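Quarry Operations, Unit 7: Haul Roads
Course handout. Bring this to Monday's session along with your grade worksheet.

7.1 Why the road matters

Hauling is often the largest single operating cost in a quarry. Most of that cost is fuel, tires and truck hours, and all three depend on the road as much as on the truck. A site can buy newer trucks and see almost no gain if the ramp out of the pit is soft and rutted.

We will use the Ultbridge quarry as the running case. The main haul there is 3,000 feet one way, from the lower face to the primary crusher. The first part is flat pit floor, then a long ramp, then a short level run past the scale house.

7.2 Rolling resistance and grade resistance

Rolling resistance is the force needed to keep a loaded truck moving on a level surface. It comes from tire flex and from the tire sinking into the road. We write it as a percentage of vehicle weight. A hard, well-kept surface may be near 2 percent. A soft surface that gives under the tire can be 5 percent or more.

Grade resistance is simpler. Each 1 percent of uphill grade adds resistance equal to 1 percent of vehicle weight.

Total resistance = rolling resistance + grade resistance

A truck climbing an 8 percent ramp with 3 percent rolling resistance is working against 11 percent. Going back down, the grade helps: 3 minus 8 gives minus 5 percent, and the retarder has to hold the truck back. Do both directions on the worksheet. People forget the return trip.

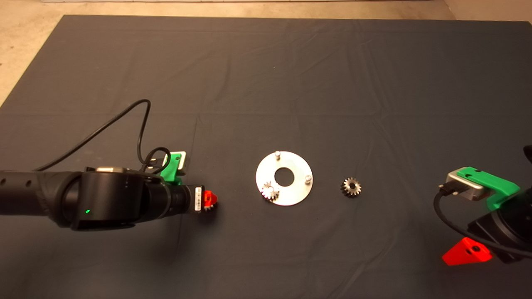 Black robot arm over a dark gray cloth.

7.3 Width

Design width starts with the widest truck that uses the road on a regular basis, measured over the mirrors. For two-way traffic on a straight section, this course uses 3.5 times that width. For one-way traffic we use 2 times. Curves need more, as the rear wheels track inside the front wheels.

The width is running surface only. Berms and ditches are extra. When a drawing says "road width," find out which one it means before you use the number. The old Sendness drawings give the full bench width, and a group last term designed a two-way road that only had room for one lane.

7.4 Cross slope and drainage

Water does more damage than trucks do. A flat road holds water, the water softens the base, and the next loaded truck starts a rut. The rut holds more water.

Use a crown or a single cross slope of 2 to 4 percent. Steeper than that and the load shifts toward the low side, which wears the tires on that side. On steep ramps you can use the low end of the range. Ditches go between the road and the highwall, and they have to be cleaned. A ditch full of spilled rock is not a ditch.
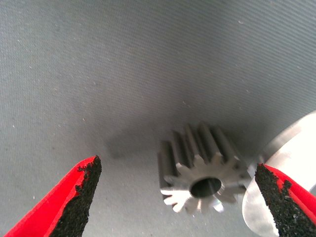 Small metal spur gear on gray fabric.

7.5 Surface material

A good wearing surface has a spread of sizes, from crushed stone down to fines. The stone carries the load and the fines bind it. With too few fines it ravels and throws loose rock. Too many make it slick in rain and dusty in dry weather.

At Ultbridge the ramp was resurfaced with 558 tons of crushed rock from the site's own plant. In the comparison weeks we use in class, the fleet made 306 trips the week before the work and 382 the week after, with the same trucks and the same number of shifts. Part of that gain came from drier weather, so don't credit all of it to the rock.

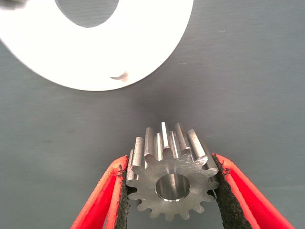

Why not skip the surfacing and just run the water truck and grader more often? We did that for years at Negi and the trucks still got up the hill. The grader was out there every shift anyway.

That comment came in on last term's feedback form and it deserves an answer. You can hold a poor surface together with grading, but you pay for it in grader hours, and each pass loosens material that was packed. Work it out as a yearly cost. On a short ramp that will be moved in a few months, Negi's way may well be the cheaper one. On a permanent ramp it usually is not.

7.6 Maintenance

Walk or drive the road at the start of the shift, at low speed, and write down what you see:

Ruts and where they begin
Standing water
Spilled rock, with the location
Berm height, checked against the largest tire on the road
Washboarding on the ramp approach and in braking zones
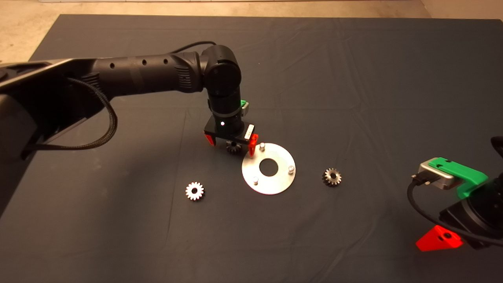
Spillage goes at the top of the repair list. A single sharp rock can end a tire, and a large haul truck tire costs more than many days of cleanup. If spills keep showing up in the same place, look at how the trucks are being loaded and at the curve just before that spot.

Water lightly and often for dust. Heavy watering on a ramp makes it slick - leave dry gaps on the downhill side so drivers have somewhere to brake.

7.7 Worksheet

Using the Rindell site plan, work out total resistance for each segment, loaded and empty. Mark the segment that limits speed in each direction. Then repeat the loaded trip with rolling resistance raised by 2 percentage points on the ramp only, and note the change. Show units on every line.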